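How to Plan a Bar Crawl in Endton Without Losing Half Your Group

5 min read
Print | E-mail

Done this six times now with groups of all sizes. Quick version, I'm writing it on a lunch break.

1. Pick a start bar with seats. Sounds obvious. People trickle in for an hour and they need somewhere to wait. In Endton that means Lenz, on the canal side. Big back room, opens at four, kitchen runs till nine. Call ahead if you're more than ten. They won't hold a table by e-mail, don't bother trying.

2. Eat there. Do not plan to "grab something on the way." There is nothing on the way except the kebab window and the line for it is terrible after eight.

3. Keep it to four stops. Five if everyone's under thirty. Each one takes longer than you think, mostly coats and tabs.

4. Walk the route first, on a normal evening. Doors change. The side entrance to Pindeo was closed all winter and we had a whole group standing in the alley looking at a padlock.

My route: Lenz, then Pindeo for cocktails, then either of the two small places on the square (whichever has room), then Dureo to finish. Lenz to Dureo is 1,811 steps on my phone, all flat. Fine in heels.

5. Sort the money before you leave the first bar. One kitty, one person holding it. We put in $39 each last time, covered the first three stops with tip. Dureo everybody pays for themselves, otherwise someone orders champagne on the group and then it's a whole thing.
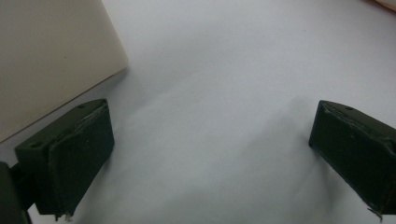 Plain and pale is fine, keep it simple.

6. Write down the stops and times. On paper, a card, whatever. Phones die and the signal in the basement at Pindeo is useless. Stop, street, leaving time. Leaving time matters more than arriving time, put that one in big letters. Hand them out at Lenz, not before, or they get left at home.

7. Check the door rules. Dureo stops letting big groups in at eleven and the upstairs holds 77 people, so it does fill up. If you get there at 10:30 you're golden. There's a cover after ten, cash or card. No sports jerseys, they are strict about that for some reason. Bring ID even if your fifty.

8. Pick a person for the back of the group. Front person knows the way, back person makes sure the smokers come too. Swap at each stop so the same poor soul isn't doing it all night.

9. Getting home. Night bus leaves from the square at twenty past and there's a cab rank behind the theater. Rideshare pickups are a mess on the canal side, walk up to the square first. Takes five minutes, saves twenty.

Best time of year is May, before the tourists, when the terraces are open but you can still get a table. Avoid the street fair weekend unless you like standing. Rain plan: skip the square completly and stay longer at Pindeo. Nobody will complain.

Water between drinks, obviously. Lenz will give you a jug if you ask at the bar.

Comments (3)

mapleandrye
Used this for my sister's birthday. The leaving time tip saved us. Pindeo side door is open again btw

ctown_kev
Four stops is low, we did seven. Don't remember the last two so maybe you have a point

Jojo B.
Does Lenz do anything without alcohol besides soda? Two of our group don't drink and I'd like somewhere decent for them to start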